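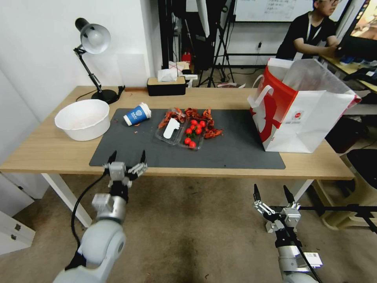

What is the best way to clear up after eating crayfish?

Straight away, shells first, with a bag open and ready before you sit down.

I learned that from Britta Lindemann, who has been feeding people crayfish in Sulthorpe every summer for 19 years and still gets visibly excited when the first lot comes out of the pot. She's got it all worked out! The eating is slow and noisy and takes most of an evening (you twist, you pull, you suck the juice out of the head if you're brave), and then comes the bit most guests drift away from, when the table belongs to the shells.

And what a heap they make. A crayfish is mostly packaging, after all. Clear trays that looked generous at the start are soon lost under red-orange claws and backs, and the pile creeps out sideways over whatever is underneath. A dark grey mat is a lovely thing to have at this stage — the little red bits show up beautifully, so you can see what you've missed. Britta likes a big white bowl within reach as well, and a box of tissues at the back of the table, far enough away to stay clean but close enough to grab with one tidy finger and thumb.

Rescue the good stuff first. Cherry tomatoes still on the vine are tomorrow's lunch, so lift them out, rinse them and put them in the fridge. Spoons go to the sink. Then the shells, in handfuls, into a lined bag with a second bag round it, because the points go through thin plastic in no time. Paper cups last, once you've checked there's nothing left in them.

Lilla Fülöp, her neighbour, does things differently and the two of them have argued about it since May. Lilla keeps her shells! She freezes them the same night, and when she has enough she roasts them with an onion and a spoonful of tomato purée, covers them with water and simmers the lot for half an hour. Strained through a cloth it makes a gorgeous, rusty stock, and I had two bowls of her soup standing up in the kitchen.

The mat gets shaken over the bin and wiped with warm soapy water, then again with a little lemon juice for the smell. Wood wants a well-wrung cloth and a dry one straight after. Take the bag outside before bed, even if it's raining, and leave a window open until the morning.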